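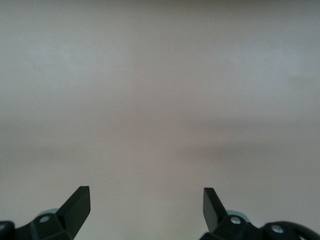 Charmaine Mahlangu has directed the adult evening program at the Hadham Learning Center for nine years. In February the center moved its reading and writing classes from the main building to the branch on Gakthorpe Road, and enrollment has since risen from 20 students to 44. She spoke with the newsletter about the change and her plans for the fall term.

The decision to move was made on practical grounds. "Our students come straight from work," Ms. Mahlangu said. "The main building is two bus rides away for most of them. Gakthorpe Road is one, and the bus stops across the street."

Classes are held four evenings a week and are open to any resident over the age of 18. New students meet with an instructor before they are placed in a group. Ms. Mahlangu described this meeting as the part of the program she would be least willing to give up. "A person who left school at 14 may read the sports page with no trouble and still be unable to fill out a lease. We need to know that on the first night – a test score will not tell us."

Unathi Xaba joined the teaching staff last year and leads the writing group. Students begin with letters they have a real need to send: a note to a landlord, a request to an employer, a complaint about a bill. "One man wrote to his brother in Beaulieu for the first time in 11 years," Ms. Xaba said. "He went through five drafts. I corrected the spelling and left the rest alone."

Asked about attendance, Ms. Mahlangu said that it drops when work schedules change, and that students who leave are called within two weeks. Several have returned after a full term away. The center does not charge a fee for returning.

A morning group for parents will open in the fall in the Eden Room on the second floor. Registration forms are available at the front desk of either building, and staff will help any applicant who would like to complete the form in person.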